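December 2025

So the Drarkari merger is real! I have been typing "it'll never happen" into group chats since March and I now owe Kamrul Sivakumar a dinner, which he has reminded me of twice before lunch.

For anyone reading this old diary of mine who doesn't follow small accounting software (so, most people with a life), Skellholm makes the invoicing program half my clients use, and Drarkari makes the one the other half use. They have spent years being rude about each other. Skellholm once ran a banner ad with a snail on it and the snail was wearing Drarkari orange. Now there's a joint press release with the word "journey" in it four times, and the two bosses are going to share an office.

I read the whole thing over breakfast and my toast went cold. What they're saying is that both programs carry on for now, with one login, and then they get folded together into something called Drindness. I said it out loud a few times in the kitchen and it didn't improve. Iresha thinks it sounds like a cough syrup. I think it sounds like what you'd call the feeling after a long flight.

The part I care about is the file format. I've got 966 invoices sitting in the Skellholm one, going back to when I first went out on my own, and the press release says they'll be "supported through the transition," and I've been around computers long enough to get itchy when I read the word "through." So I spent the morning exporting everything to plain spreadsheets. It choked on one client whose name has an accent in it (sorry, Yolanda, I know it's Cifuentes without one, it's your street that did it) and I had to go in and fix the address by hand and start over. Then the fan came on and the laptop sounded like a hair dryer, and I went and sorted the table out for this evening while it got on with it.

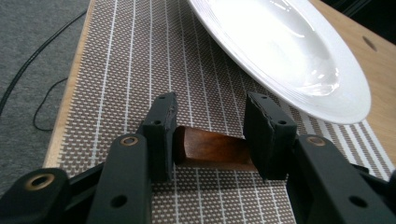

Dinner, and more Drarkari talk

Kamrul picked noodles, so it was a cheap bet to lose. Piyumi came too, and Ruwan, who used to do phone support for Drarkari and had opinions saved up. He says the snail ad was pinned to the wall in the support room and people threw things at it. He also says the Drarkari code is the better of the two and the Skellholm screens are the better of the two, and that if they have any sense they'll put one on top of the other, and that they won't.

Piyumi doesn't use either of them. She's on Uddin, the free one, and she was unbearable about it all evening. It does look a lot nicer than the last time I tried it, I have to say. She showed me on her phone how it matches up bank payments and it took a few seconds, and I do that by eye with a ruler held up to the screen like somebody's grandfather. The catch is the free plan stops at 3000 entries and then you pay, and she's nowhere near that because she sends 11 invoices a year, to people who adore her and pay the same day. I'm happy for her. I am!

We argued for a while over whether prices go up. Kamrul says yes, straight away. Ruwan says they'll hold off a year so everybody relaxes. I said I'd believe whoever was willing to bet another dinner and they both went very quiet and looked at the noodles.

Got home and the export had finished. I opened a few files at random and the totals looked right, except the dates have come out day first on some and month first on others, so that's tomorrow gone. Copied the lot onto the spare drive anyway, then onto the other spare drive.

Must remember to ask Yolanda what she's going to do, as she has staff on it and I only have me. And cancel the Skellholm auto-renew before it goes through, or at least find out where they've hidden the button.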